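Stop Babying the Wrist and Look at Your Cables

I have been looking after the wipe-down robot at Grutbridge for 18 months now, and if you came to me tomorrow and said you were setting one up, I wouldn't talk to you about grippers at all. I'd talk to you about cables. I know, I know. Everybody wants to talk about fingers!

Our job sounds simple. There's a bathroom sink on a vanity cabinet, there's a cloth, and the arm has to pick up the cloth and wipe the bowl. Then it does that again, and again, and some days I go home with the sound of it in my ears. When we started, the maintenance plan from Omwood (they did our first install, and they were perfectly nice) had four pages on the hand and one paragraph on the wiring. One paragraph! For the only part of the whole setup that moves every time anything else moves.

My opinion, and I've had this argument in the break room more than once, is that the cable run deserves the first ten minutes of every morning. Before the coffee, before the software, before anyone opens a laptop. Walk up to the arm, put your hand on the cable at the shoulder and follow it all the way down. If you find a tight spot, fix it right then. If a loop is hanging low, ask yourself where it goes when the elbow swings out, and then move the elbow slowly and watch.

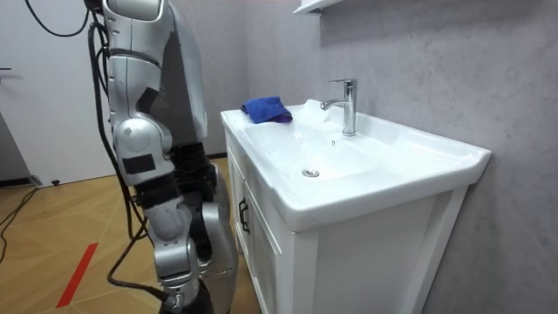 The arm beside the vanity, with the black cables running down past the elbow.

People like to tie everything down flat so it looks neat for visitors. I did that too, my first month, and I was so proud of it. Then I pulled a connector half out of its socket because I'd left no slack at the wrist, and we lost an afternoon. These days I leave more loop than looks good and I check it more often. Ugly and loose beats tidy and snapped, at least on my shift.

The other thing I'd fight for is tape on the floor. Bright tape, cheap stuff, replaced whenever it starts to peel. If the base has crept by the width of my thumb overnight, I want to see that with my own eyes before I start blaming the calibration. Grelard will sell you a very nice base alignment kit and I'm sure it works, but a roll of red tape lives in my pocket.

Now, the hand. I'm not saying ignore it. It takes a lot of abuse pushing cloth into corners and I do look it over at lunch, mostly for fluff caught between the fingers (there's always fluff). But in our log for the Khumalo project, 3694 wipes so far, the hand itself has stopped us 2 times. Cable trouble? I quit keeping a tally because it was making me grumpy.

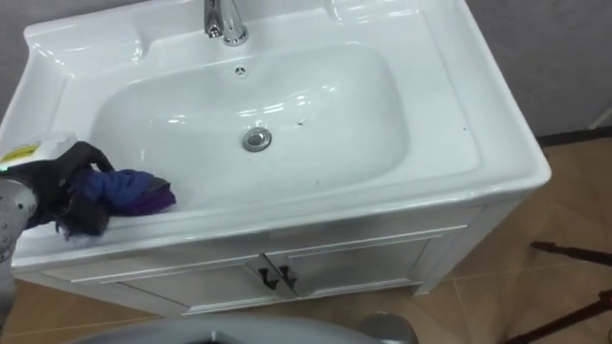
Gripper and cloth at the front edge of the bowl.

What does wear out quickly is the cloth, and that's my last gripe. A stiff new one behaves nothing like an old soft one, and if you swap it and change the grip setting on the same morning you'll never know which of them caused your trouble. Change one, run it a while, then change the other. We planned our service for every 3000 wipes, and I'd still do the big strip-down then, but the little stuff can't wait that long.

So if you have a budget meeting in June and somebody wants fancier fingers, ask for spare cables first. Ask for two sets. I'm still waiting on mine.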